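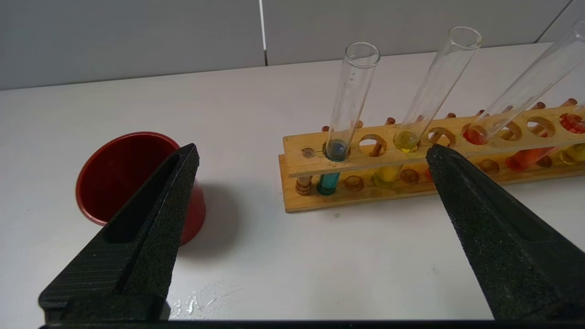 Club de Química Casera Tesora - Foro de ayuda

Manchas en la gradilla de madera
Cyprian Chmielewska

Heredé del club una gradilla de madera con sus agujeros y sus palitos de secar, y ya tiene cercos oscuros en varios agujeros. Hacemos agua con colorante de cocina, nada heroico. ¿Se quitan? ¿Y es normal que los tubos bailen tanto?

Waldemar Górecki
Lija fina y paciencia. Dos pasadas, siempre a favor de la veta, y luego un paño húmedo. El cerco viejo no se va del todo, se vuelve "carácter". Yo llevo 8 años con la mía y tiene muchísimo carácter.

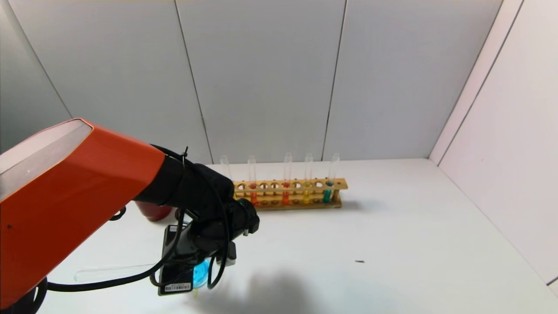
Zbigniew Makowska
Lo de que bailen es cosa del diámetro: tubo delgado en agujero ancho, tubo torcido. Una tira de goma en el borde y se acabó el vals. Para trabajar con varios colores, la gradilla larga al fondo de la mesa, con huecos vacíos entre algunos tubos, y el recipiente del líquido azul aparte. Si se vuelca algo, que sea lejos de la madera - la mesa blanca también se mancha, pero se friega. Ah, y no la barnices por dentro de los agujeros, que luego no entra nada.

Folke Solberg
compra una de plástico

¿Te ha servido? Recibe el boletín del foro en tu correo. Puedes darte de baja cuando quieras.
Contacto | © Tesora | Volver arriba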